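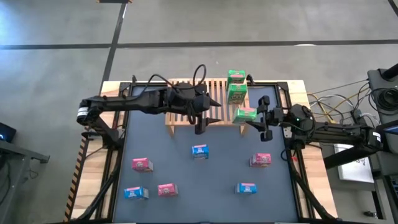 By Kathleen Lenihan
Posted 2024-08-19 in Plant Visits
Filed under: sedans, drivetrain, suppliers

The Stedent plant is on the east side of Liklow, between the rail yard and the county road, and it builds one thing in volume: the rear drive unit for the Drakico sedan. I was there for most of a working day with two other writers and a small group of dealers. Our guide was Tamer Sfeir, the production manager, and the car itself was covered in a separate session after lunch by Aurelio Zabala from chassis engineering.

Phones were allowed in the hall but not in the test area. Safety glasses and toe caps were handed out at the gate. The toe caps fit over regular shoes and make stairs awkward.

Gear cutting

The route follows the part, so it starts with the gear blanks. They come in forged and rough turned from Lynch, a supplier in the next county, and are stacked by heat number next to the first hobbing machine. Sfeir said the heat number stays with the gear through to final assembly and is etched on the finished housing. If a unit comes back under warranty, the plant can trace the steel without opening the case.

Hobbing is done dry. The previous drive unit was cut with oil, and the floor in that part of the building still shows where the old machines stood. Dry cutting is harder on the tool, and the hobs go out for recoating on a fixed schedule whether they look worn or not. After hobbing, the gears are carburized in a furnace line that runs through the night, then ground to final size.

Grinding is where the plant has spent its money. The sedan has no engine noise to hide gear whine, and the first prototypes had a tone at highway speed that the test drivers could pick out with the radio on. The fix was a small change in the tooth profile and a tighter limit on surface waviness. Both are checked on a sample from every batch, in a temperature-controlled room with a window onto the aisle. We watched through the window. The operator loads the gear by hand, closes the cover, and the probe takes 7 minutes to go around.

Housing and assembly

The aluminum housings are cast elsewhere and machined on site. Each is washed, leak tested with air, and sent down to the assembly line on a pallet with a coded tag. The line has 36 stations, laid out in a long U so that the first and last are across the aisle from each other. Most are manual with powered assist. The press stations for the bearings record force against travel, and a curve outside the window locks the pallet in place until a supervisor releases it.

Shims are still chosen by measurement. The housing and the shaft stack are both measured, the difference is worked out, and a light comes on over the correct bin. One of the dealers asked why the shims could not be left out if the machining was so accurate. Sfeir's answer was that holding every part that closely would cost more than the shims do, and that the bearing preload matters more to service life than anything else on the line.

Oil is filled by weight. It is a sealed unit, but there is a drain plug, which the service people asked for and got. The recommended change interval had not been published when I visited. Sfeir expected it to appear in the owner's manual in September.

End-of-line test

Every unit is run before it ships. The test cell drives it in both directions, first without load and then against a brake, while sensors on the case pick up vibration. The cycle is short. There are 3 cells and one was down for calibration, so finished units were backed up on the conveyor and the line had been slowed to match. This was the only visible holdup all day, and it was being dealt with openly. A notice at the cell gave the expected restart time.

Rejects go to a teardown bench. Kittipong Petchrat, who runs the bench, had a unit apart and let us handle the pieces. The fault was a nick on one tooth, hard to see and easy to feel with a fingernail. He said handling damage between grinding and assembly is the most common cause of a noise reject – more common than any machining error – and that the gear trays were redesigned last year with deeper pockets.

The car

Zabala's session was held in the training building, with a bare rear subframe on a stand. The drive unit hangs from the subframe on four rubber mounts, and the subframe is in turn isolated from the body. The front mounts are stiffer than the rear ones. With softer mounts all around, the unit rotated enough under hard acceleration to be felt as a shove in the seat when the driver lifted off.

The multi-link rear suspension is carried over from the wagon with a revised lower arm. Spring rates are higher to deal with the battery weight, and the dampers have a separate rebound stop. Zabala was direct about the tradeoffs. Low-speed ride over patched pavement is firmer than he would like, and the larger optional wheels make it worse. He drives his own on the smallest size.

We were then given a short passenger ride on the site road, about 200 yards of it surfaced with broken concrete. From the back seat the unit was quiet under light throttle. There was a faint hum on deceleration, which two of us heard and one did not. Ride was as Zabala had described it. The seat cushion in the rear is short for a tall adult, and headroom is adequate.

Visiting

The plant takes groups by appointment through the dealer network. Ciarán Nic Aodha handles bookings and needs full names and shoe sizes in advance. Parking is at the north gate. The walk is on hard floor throughout, with two flights of stairs and one footbridge over the conveyor, and an elevator can be arranged if it is requested when booking. The furnace line is closed to visitors during maintenance, so ask before fixing the day.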